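Home | Reviews | Builds | Tools | Forum | About

Güler hand-held gripper kit: three months in a shared workshop

The Güler kit comes as a flat box of printed housings, a bag of fixings and two sets of fingers. You build a pair of grippers that you hold and squeeze yourself, and the movements you record with them are meant to teach a robot arm later on. We bought one set between four of us at the workshop. It cost 900, split evenly, and I did most of the building.

The instructions run to 32 pages and the first ten are fine. After that the drawings get small and the left and right parts are easy to mix up. I built one housing with the linkage back to front and had to take it down to the bare shell. Mark the parts with a pencil before you start.

The screws are decent and all the holes lined up. The inserts are already fitted, so you don't need a soldering iron. Allow a full afternoon for the first gripper and half that for the second. The only tools I added to the supplied hex keys were a craft knife and a pair of long-nosed pliers.

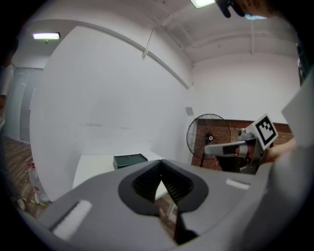
5/8/26 | By Imke Lammers | Filed under: Home and Workshop Builds

The fingers are the best part of the kit. The inner faces have a fine ribbed texture and they hold on to small things well. I have picked up pens, a tape measure, folded cloths and the lid of a tin. Thin card is harder. Anything with a polished side needs a firmer squeeze, and after an hour of that your hand knows it.

We stuck white foam pads on top of the housing. They are cheap and easily replaced, and I would put them on before the first session. The adhesive on ours has held so far.

The square markers are the weak point. They are printed black on white and have to sit flat. Ours arrived slightly curled, so I pressed them under a stack of books overnight and glued them again. If a marker is bent the tracking jumps about, and you may not notice until you look through the recording. I lost most of a morning that way.

Weight is acceptable for short stints. Two of us can work with a pair for half an hour before swapping. The squeeze action was stiff at first and loosened up after 2000 or so closes according to the leaflet, though I didn't keep a tally and can only say that it is easier now.

I also tried a Trorover set at a friend's house in June. It is lighter and the manual is far better, but the fingers are smooth and let go of things too readily. If you only want to try the idea out, the Trorover is easier to live with. For regular use I would still buy the Güler.

Spares come from Dalel. A pair of fingers took 10 days to reach us.

Good: fingers, fixings, spare parts available.
Less good: instructions, curled markers, stiff at first.

Comments (3)

Harish Vishwakarma
Same trouble with the linkage on mine. There is a corrected drawing on the Dalel site, under downloads.

Ngan-ling Lai
Does the housing fit small hands? I gave up on another make for that reason.

Imke Lammers
Sarita has the smallest hands of the four of us and manages, but she prefers the left one.

Previous | Next | Back to Reviews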